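Suche im Magazin Suchbegriff eingeben Los

Greifen lernen, bevor der Arm kommt

In Wiltberg bringt eine Schul-AG einem Roboter das Zupacken bei – am Rechner, nachmittags, mit erstaunlicher Ausdauer
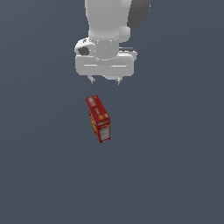 Kurz nach zwei ist im Informatikraum der Gesamtschule Wiltberg kein Stuhl mehr frei, und es wird gestritten. Es geht um einen Winkel. Mirsad Angelovski, elfte Klasse, will das Handgelenk drehen, bevor der Greifer absinkt. Radka Popescu will erst absinken und dann drehen, weil man so weniger Weg verschenkt. Beide reden gleichzeitig, beide haben denselben Quelltext offen, und beide haben, wie sich in der nächsten Stunde zeigt, ein bisschen recht.

Die AG heißt Cerkar. Woher der Name kommt, wird unterschiedlich erzählt, am häufigsten hört man, er sei beim Vertippen entstanden und dann auf einem Anmeldeformular gelandet. Seit September arbeitet die Gruppe auf den Schülerwettbewerb in Brimevau hin. Die Aufgabe klingt nach Kindergeburtstag: Ein Roboterarm soll Supermarktware von einer Fläche aufnehmen und in eine Kiste legen. Schachteln, Dosen, Becher, jedes Mal anders hingelegt. Die Vorrunde findet komplett in der Simulation statt. Wer dort gut genug abschneidet, darf seinen Code auf einem echten Arm laufen lassen.

Und die Simulation hat es in sich! Ich hatte mir das vorher wie ein Computerspiel vorgestellt, bei dem man mit den Pfeiltasten etwas hochhebt. In Wahrheit tippt hier den ganzen Nachmittag lang jemand Zahlen ein, startet, schaut zu, flucht leise und tippt andere Zahlen ein. Eine aufrecht stehende Dose ist nach ein paar Wochen kein Thema mehr. Eine schmale Pappschachtel, die schräg zum Arm liegt, kann dagegen einen kompletten Nachmittag auffressen. Greift man über die lange Seite, reicht die Öffnung der Finger womöglich nicht. Greift man über die schmale, muss die Richtung stimmen, sonst trifft ein Finger die Kante, und die Packung rutscht weg oder kippt.

»Die Schachtel ist unser Endgegner«, sagt Radka und meint es liebevoll. In ihrem Heft stehen auf vier Seiten nur Skizzen von Quadern, von oben, mit Pfeilen dran. Sie ist über den Kunstkurs in die AG gekommen, weil ein Plakat zu gestalten war. Das Plakat gibt es bis heute nicht, dafür stammt ein guter Teil der Geometrie von ihr.

Geleitet wird das Ganze von Tibor Major, Mathematik und Physik, der beim Erzählen gern aufsteht und mit Daumen und Zeigefinger den Greifer spielt. Vorgaben macht er wenige. Wer etwas am gemeinsamen Programm ändert, schreibt ins Protokoll, was er erwartet hat und was herausgekommen ist. 191 Einträge stehen inzwischen darin. Manche sind eine halbe Seite lang, einer lautet vollständig: »Vorzeichen. Schon wieder.«

Ich habe eine Weile darin geblättert, und ehrlich, das liest sich besser als mancher Projektbericht von Erwachsenen. Man sieht richtig zu, wie aus Raten allmählich Messen wird. Anfangs steht da »ging besser«. Später steht da, bei welcher Drehung, bei welcher Lage der Packung und wie oft hintereinander.

Das Messen hat vor allem Mateja Bošković vorangetrieben. Sie hat ein kleines Skript geschrieben, das über Nacht Versuche durchlaufen lässt und morgens eine Tabelle ausspuckt. Nach den Weihnachtsferien standen 2119 Greifversuche darin, und die Erfolgsquote bei den Schachteln lag bei 72 Prozent. Für die Vorrunde könnte das reichen, sicher ist sich in der Gruppe niemand. Mateja interessiert sich ohnehin mehr für den Rest. Sie hat die Fehlversuche nach Drehwinkel sortiert und dabei einen Bereich gefunden, in dem fast alles schiefgeht – dort wechselt das Programm zwischen zwei Griffen hin und her und entscheidet sich zu spät.

Genau um diesen Bereich dreht sich der Streit vom Anfang. Am Ende probieren sie beide Reihenfolgen aus. Mirsads Variante ist gründlicher, Radkas ist schneller, und irgendwann schlägt eine Achtklässlerin aus der letzten Reihe vor, einfach auf halber Höhe zu drehen. Kurze Stille, dann Getippe. Major holt sich einen Kaffee.

Den echten Arm kennen die meisten bisher von einem Besuch. Teodora Kadrić, deren Werkstatt Kadrić am Ortsrand Maschinen für Verpackungsbetriebe umrüstet, hat die Gruppe im Herbst eingeladen und seitdem ein paar Nachmittage im Informatikraum verbracht. Sie freut sich über jeden Fehlgriff, den man ihr vorführt. In der Simulation gebe Pappe nicht nach, sagt sie, die Reibung sei überall gleich und das Licht immer freundlich. »In der Halle habt ihr dann eine eingedrückte Ecke und Sonne von der Seite. Darauf könnt ihr euch freuen.« Sie sagt das ohne Ironie, und die Jugendlichen freuen sich tatsächlich.

Bis zur Abgabe bleiben noch zwei Treffen. Mirsad möchte vorher die Becher in Ordnung bringen, Mateja möchte, dass bis dahin überhaupt niemand mehr etwas anfasst. Darüber wird nächstes Mal abgestimmt.

Erschienen am 30.01.2025

2 Kommentare Teilen Merken Drucken

Kontakt Impressum Datenschutz © Magazinredaktion Nach oben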